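Rapport de projet - Maintenance et réglage d'une cellule de préhension
Mereana Doolan et Rawiri Ellery
Atelier d'automatisation, site de Kumalley
Version remise le mardi 23 septembre 2025

1. Le sujet

Quand on nous a proposé de reprendre la cellule Dirnlow, on a dit oui avant même de lire la fiche ! C'est un bras sur table avec une pince à doigts articulés, installé en mars par la promotion précédente, et notre travail consistait à le remettre en état, à écrire une vraie procédure d'entretien et à régler la pince pour une tâche de manipulation de grains de café. Le compteur de la commande affichait 776 heures à notre arrivée.
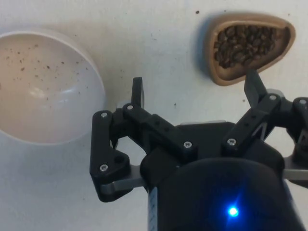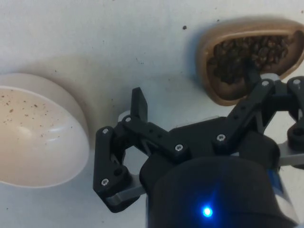
La pince de la cellule Dirnlow, voyant bleu allumé, entre le bol blanc et les grains de café.

Pourquoi faut-il refaire le zéro de la pince après avoir resserré les articulations ?
Parce que le serrage supprime une partie du jeu dans les biellettes : la position que la commande considère comme « fermée » ne correspond plus exactement à celle des doigts. Sans nouvelle référence, la pince force en fin de course ou laisse un écart, et le moteur chauffe pour rien.

2. État des lieux

La première semaine, on n'a presque rien démonté. On a regardé, écouté, bougé les doigts à la main hors tension, et noté tout ce qui semblait bizarre. Trois choses sont ressorties. Le doigt gauche avait un jeu latéral qu'on sentait très bien en le pinçant entre le pouce et l'index. Le câble de la pince frottait contre l'avant-bras quand le poignet tournait au-delà d'un quart de tour. Enfin, la sauvegarde des paramètres datait de la mise en service et ne contenait pas les réglages de vitesse modifiés depuis.

On a commencé par cette sauvegarde, sur conseil de notre encadrant, et c'est sûrement la meilleure décision du projet (on en a eu besoin deux fois !).

3. Reprise mécanique

Le resserrage des articulations a été la partie la plus délicate et, pour nous deux, la plus passionnante. Une vis trop lâche et le doigt flotte ; une vis trop serrée et l'articulation devient dure, ce qui se voit tout de suite sur la courbe de courant du moteur. Rawiri serrait par petits pas pendant que Mereana lisait le courant à l'écran. Au départ, le pic à la fermeture montait à 646 mA. Après nettoyage des axes et reprise du serrage, on est descendus à 514 mA, sur le même mouvement et à la même vitesse.

Le frein-filet nous a posé un petit problème : on en a mis trop sur un axe, il a coulé dans l'articulation et il a fallu tout redémonter, nettoyer et recommencer. Depuis, on le dépose avec la pointe d'un cure-dent, sur les premiers filets seulement.

Pour le câble, on a ajouté un collier souple à mi-hauteur de l'avant-bras - une boucle un peu plus large que ce qu'on imaginait - et on a limité la rotation du poignet dans le logiciel Cindari en attendant une gaine de meilleure qualité.

4. Remise à zéro et essais

La procédure retenue tient en quelques lignes :

Couper le mode automatique et passer en vitesse réduite.
Ouvrir la pince en grand et vérifier qu'aucun objet ne gêne les doigts.
Fermer lentement jusqu'au contact des extrémités.
Enregistrer cette position comme zéro, puis rouvrir.
Refaire la fermeture 4 fois et comparer les valeurs lues.
Sauvegarder les paramètres sous un nouveau nom.

La poussière de café est l'ennemie de ce genre de mécanisme. On a donc prévu un passage au pinceau sec sur les articulations à la fin de chaque séance, puis un coup de chiffon sur la table. On a renoncé à l'air comprimé, qui risquait de pousser les particules dans les axes.

5. Ce qui reste à faire

Les axes de rechange commandés chez Rojanasak ne sont pas encore arrivés, et le doigt gauche garde un jeu très léger, acceptable pour la tâche actuelle mais à surveiller. On aimerait aussi que la commande enregistre le pic de courant à chaque fermeture : on verrait venir l'usure bien avant de la sentir à la main. Mereana a commencé le script, il lit déjà les valeurs mais ne les horodate pas correctement.

On a adoré ce projet, y compris les après-midi passés à chercher un demi-tour de vis. Le carnet d'entretien est rangé dans le tiroir sous la commande, avec les clés et le reste du frein-filet. Merci de le remplir à chaque intervention !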